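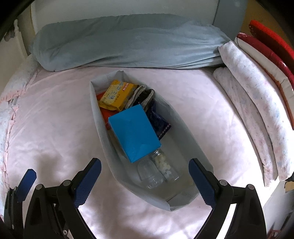
Packing light is mostly a matter of nerve, Oksana Zhuravel told me before I had even found a chair, and she laughed at her own certainty. She is 71 and has walked the old pilgrim road from Gredau to Starkia 4 times, the last of them in March, when the inns along the river are half shut and the ones that are open are so glad of company they'll give you soup whether you ordered it or not.

I had meant to ask about blisters. We got to those eventually (wool socks, changed at noon, and no new boots, please!), but first came the story of her first walk, when she carried two novels and a travel iron. "An iron!" she said. "I mailed it home from the second village and it cost me more than my supper."

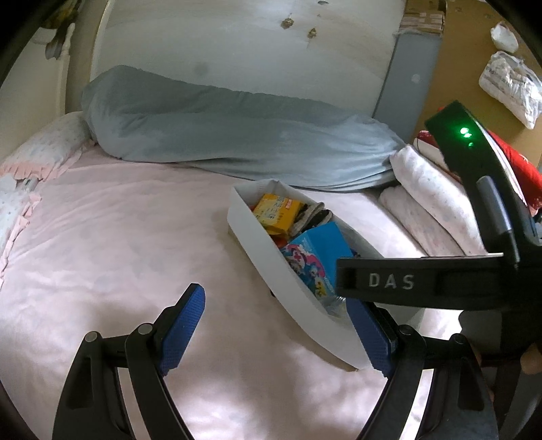

Teodor Haugen, on the other end of the sofa, thought she was making it sound easier than it is. He went along for 3 of those walks and remembers the climb out of Halvorsen very clearly, mainly the wind. "She sings on the hills," he said. "I have no breath for singing, so I listen."

They would both like to go again next spring, perhaps starting a little farther north this time. Oksana has already written to the innkeeper about the soup.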